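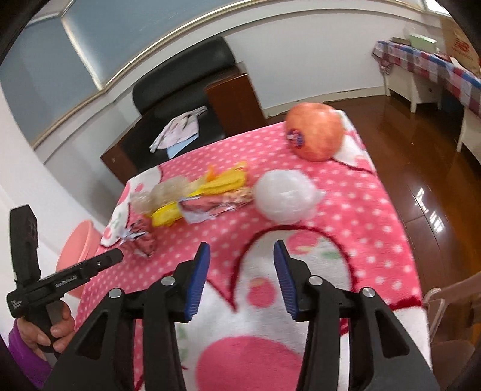 Can my HOA raise the transfer fee between contract and closing?

We're under contract on a townhouse in Lamitz Commons, closing in July. The resale packet listed a transfer fee of $200. Yesterday the management company, Ahonen, sent the title office a new sheet with a $2,000 "capital contribution" on it. Our agent says to just pay it. Do we have to?

2 answers

Read the covenants first. A capital contribution usually has to be in the recorded declaration or an amendment to it. Ask Ahonen for the page and the recording date. If it was recorded after your packet was issued, show that to the title office. Your contract should also say which side pays HOA charges at closing. Ours put everything but the transfer fee on the seller. Some states let you cancel if the packet was wrong, but there's a deadline, so call a real estate attorney this week.

They all do this. We paid $70 for the packet at Gekum Village and then they wanted a rush fee too. I'd pay it if you like the house.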